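Coloured handles and a very full drawer: a chat with Dulce Cuevas

18 January 2019

I had meant to stay an hour. By the time I left Dulce Cuevas's place in Clekley it was dark, I had drunk three mugs of tea, and I'd eaten soup with four different spoons so that I could say which one I liked best (I still couldn't!).

Dulce has been buying and mending everyday cutlery with coloured handles for years, and she talks about it the way other people talk about football. Nothing in the house is silver plate, nothing is in a velvet case, and everything gets used. "If it can't go in a packed lunch I'm not interested," she told me before I'd got my coat off.

It started with a box of odds and ends from Maddocks, a house clearance shop two streets away, which has since closed. She wanted the tin the cutlery was in. The tin rusted and went in the bin, and the forks stayed. "There was a yellow one in there called Mikorell, it says so on the back of the neck, and I'd never seen the name before. I must have spent a month trying to find another. I found a spoon in February, in a charity shop, in with the knitting needles."

She has 139 pieces now, kept in a plan chest that used to hold maps. The drawers are shallow, so everything lies flat and she can see the lot at once. Reds and oranges are at the top, then yellows, then the blues and greens, which take up more room than anything else because she can't stop buying them. "Blue goes with food. I don't know why it should, there's hardly any blue food. But put a light blue handle next to a boiled egg and look at it! It makes the egg look like somebody cared."

We talked for a long time about what you put them on. Her own kitchen table is pale and she thinks it does the blues no favours at all, so for sorting and for looking she uses anything dark that's going spare: a slate, the lid of a trunk, an old tray turned upside down. She doesn't mind if it's scratched and a bit dusty. "You want it dull. Shiny on shiny is a headache. Put a bright colour down on something grey and tired and your eye goes straight to it."

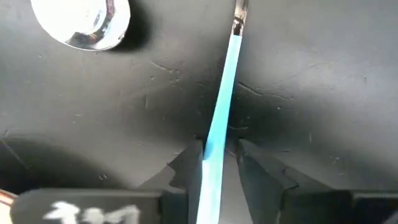 One reader who heard I was going to Clekley asked me to find out whether coloured handles fade if you keep them out on the side, and said hers had gone chalky after two summers in a jar by the window. I passed this on and Dulce nodded all the way through. Sun is the worst thing for them, she said, worse than the dishwasher, though the dishwasher isn't kind either. Her advice is to keep the jar but move it to the dark end of the worktop, and to give the chalky ones a rub with a soft cloth and a dot of kitchen oil. "It won't bring the colour back to new. It'll bring it back to nice."

She is much more relaxed about the metal. A rub with bicarb and warm water, dry it properly, done. What she does watch is the place where the handle meets the neck. Old soup gets in there, and then water gets in behind the soup, and one day the handle turns in your hand while you're trying to eat. She keeps a wooden cocktail stick by the sink for cleaning out that join and she showed me how to do it, slowly, turning the spoon and not the stick.

When a handle does come loose, she takes it off, cleans the inside, and sets it back with glue. Then it goes upright in a mug of dry rice overnight. "People clamp them. Don't clamp them! You'll get a flat place and you'll feel it every time you pick it up. Rice holds it from all sides and it costs nothing, and you can keep the same rice for years as long as you write NOT FOR EATING on the bag."

I asked what she would buy if she were starting out today with a tenner in her pocket. She didn't have to think about it. Loose pieces, never sets, and one of each thing: a fork, a dessert spoon, a knife with a rounded end. Use them for a fortnight and see which one you reach for. She has a soft spot for Tonulska, whose handles are a bit fatter than most and have a slight dip for the thumb, and she handed me one to try with the last of the soup. It was lovely. I also had one with a very thin flat handle that looked wonderful and was a pain to hold, and she laughed and said yes, that one was for cake only.

"You've got to eat with them. You can't tell from a photo. You can tell the colour, and even the colour is a bit of a gamble. I've bought green that came out of the envelope blue. I've bought blue that my sister swears is green, and we've had proper rows about it at Christmas."

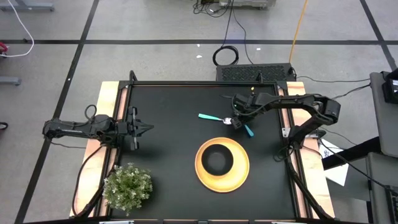
Silver head, light teal handle, black work surface. Blue or green? Don't ask at Christmas.

The sorting is the bit she likes best. She does it on her feet, with the radio on, and she never does it the same way twice. Sometimes it's by colour, sometimes by length, and once, when she had flu, by how much each one had cost, which she doesn't recommend. The cheapest was 2 pence. The dearest she wouldn't tell me, only that it was a ladle and that she'd do it again.

Does she lend them? She does, and gladly. Last summer a whole lot went off to a wedding in a field, with 200 guests, and her cutlery on the top table only. She packed it in tea towels, rolled up with a rubber band at each end, and it all came home apart from one teaspoon. A year's worth of looking down the backs of car seats hasn't found it. "Somebody's stirring their coffee with it, and good for them. It's a cheerful little spoon."

Her next job is the plan chest itself, as the bottom drawer sticks and she wants to line the lot with felt. She has already chosen the felt. It's dark grey. I asked how many pieces she thought the chest would hold once it was done, and she looked it up and down and said 500, if you were strict about ladles.

"I'm not strict about ladles," she said, and went to put the kettle on again.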